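Thread on how we've been collecting demonstrations for the Bukano project. Mostly notes for people who asked after the last update. 28/11/2020

**1/**
The goal for this round is 700 good episodes of two-arm assembly. An episode is one attempt at one small job on the board, start to finish, with a person driving both arms. The policy learns from those recordings and nothing else. No simulation data this time.

**2/**
We set the target back in March and I thought we'd be done by summer. We weren't. The first month went into throwing out recordings with bad timestamps. The arm log and the video log were on separate clocks and drifted apart over a long session.

**3/**
The fix was boring. One machine now stamps everything, and the recorder refuses to start if the streams disagree. Leire Soler wrote that check in an afternoon and it has saved us more work than anything else this year.

**4/**
Who drives matters a lot. Leire is quick and takes the shortest path to every part. Yolanda Sarmiento is slower and pauses before contact. We keep both. A model trained only on Leire's runs moved well but had no idea what to do when it arrived slightly off.

**5/**
We also stopped deleting the clumsy ones. If the driver misses, backs off and tries again, that stays in, tagged "recovery". If the driver drops a part off the board, the episode ends there and gets tagged "fail". Fails go in a separate folder and we don't train on them yet.

**6/**
Start positions. Early on we put the parts back in nearly the same spots every time without meaning to. People are tidy. Now a script called Bikik gives a random layout before each episode and the driver sets the parts by hand to match. It adds time and everybody complains about it, me included.

**7/**
Session length: 29 episodes and then you swap. It was longer before. Yolanda plotted grip errors against episode number and the line went up near the end for every driver, so we cut it. The odd number is just where her plot started to climb.

**8/**
Someone asked if the two ends of the robot have to match. They don't. We run a gripper on the left and a hand on the right, and the action space is just wider on one side. The hand has more joints to record, so its half of the data is noisier. We smooth it a little before training – less than we used to.
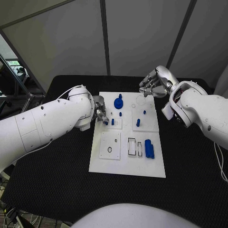
**9/**
Labels are short on purpose. One line of plain text per episode, written by the driver right after, while they still remember. "Moved the peg to the raised plate, second try." We tried a drop-down menu with fixed choices and got a lot of "other".

**10/**
Review is the slow part. Every episode gets watched once by someone who didn't drive it, at 3 times normal speed. They can accept, reject or send it back with a note. Leire and I split the pile for the Mbeki batch and we disagreed more than I expected, mostly over what counts as fully seated. We wrote that down as a rule afterward and went back over the ones we had argued about.

**11/**
Nondham is the next site. They'll use the same recorder and the same label format but their own drivers. I'd like to see if a model trained on our runs gets any better with theirs mixed in, or if the habits are too different. No guess yet.

**12/**
Still open: what to do about lighting. Morning and late afternoon runs look quite different to the head camera. Yolanda wants to leave the variation in, I want to at least log the time of day so we can split on it later. We're logging it for now.

**13/**
If you've done review with 2 people per episode, was it worth the hours? Replies are open.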